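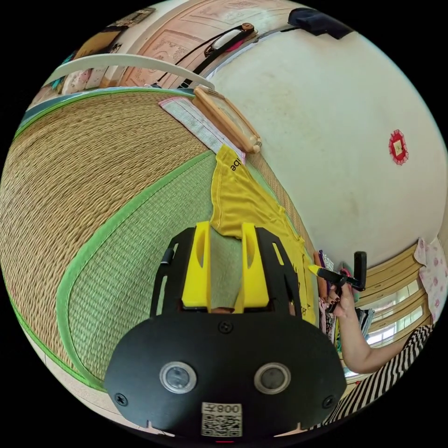 The laughter came too early, one viewer wrote on the answer sheet, and after a few jokes she had stopped listening to the actors and was only waiting for it. We have put her remark first because it changed how we understood our own project.

Laughter Added to a Student Sitcom Pilot
Project report, Media Production, Dunmore
Submitted 3 May 2026

1. Background

Our group wrote and filmed a short sitcom pilot called Bidness. It is set in the office of a small family company that sells party supplies and is close to losing its lease. The finished pilot is 748 seconds long. In September, when we chose the topic, the plan was only to make the pilot and to describe the production. During editing we began to disagree about recorded laughter. Half of the group grew up with dubbed comedies in which the laughter was always present, and the other half found it old-fashioned. Our supervisor suggested that we make this disagreement the subject of the report.

The question we tried to answer is simple: does a viewer find the same scene funnier when other people can be heard laughing?

2. Making the two versions

We prepared 2 versions of Bidness. Version A has dialogue, room sound and a short music theme. Version B has the same picture and the same sound, with laughter added. No scene was cut shorter or longer, and this later became a problem, as we explain in section 4.

We did not want to use laughter from a sound library. Instead we asked Vudville, a comedy club near the campus, if we could record the audience during an open stage evening. The club agreed on the condition that no words of the performers would be used. We placed one microphone at each side of the room. The recording was noisy — glasses, chairs, the ventilation — and it took much more time to clean than we had planned. From the usable parts we cut short laughs, long laughs and a few moments of quiet amusement, which were the most useful of all.

The laughter was placed by one member of the group only, so that the style would be the same in the whole pilot. The other members then watched the result and could ask for changes. Most of the changes were about volume.

3. Screenings

We sent 200 invitations by e-mail to students of other departments. In the end 50 people came, and each person saw only one version. Version A was shown in the small lecture room and Version B in the same room on the next evening. After the screening the viewers filled in a sheet with a scale for each scene and an empty field for remarks. We also sat at the back and wrote down when the people in the room laughed aloud.

We use cookies to remember your settings and to understand how our pages are read. Accept all | Manage choices

4. Results

The difference between the versions was smaller than we expected. On the scale, the viewers of Version B gave slightly higher marks to the opening scene and to the scene with the wrong delivery. For the quiet scene between the father and Ula, the daughter who keeps the accounts, the result was the opposite. Here Version A was clearly preferred. Several people wrote that the laughter in this scene was "rude" or "from another show."

In the room, the viewers of Version B laughed aloud more often during the first minutes. Later they became more silent than the viewers of Version A. We think the reason is in the acting. In a comedy filmed before an audience, the actors wait until the laugh is finished. Our actors did not wait, as nobody was laughing in the room where we filmed. When we added the laughter, it covered the beginning of the next line, and people missed information that they needed for later jokes. The line about the lease was lost almost completely.

5. Weak points of the method

The two evenings were not equal. On the second evening there was a football match, and some viewers left before they filled in the sheet. Many viewers knew somebody in the cast, which makes a person more generous. We also did not ask if people usually watch comedies with recorded laughter, and we regret this.

6. What we would change

If we made Bidness again, we would film every scene twice, once with normal speed and once with pauses for the laughs. We would also leave the scene with Ula without any laughter in both versions. For the year-end show we have chosen Version A, with the volume of the lease line raised a little.

Comments

Guest
I was at the second evening. I did not notice that lines were covered, I only thought the sound was bad. Maybe put this in the report?

Guest
Did Vudville get to see the finished pilot? I would like to know if regular guests recognize their own laugh.

Guest
Good report, but section 4 needs a table. I had to read it again to see which version won in which scene.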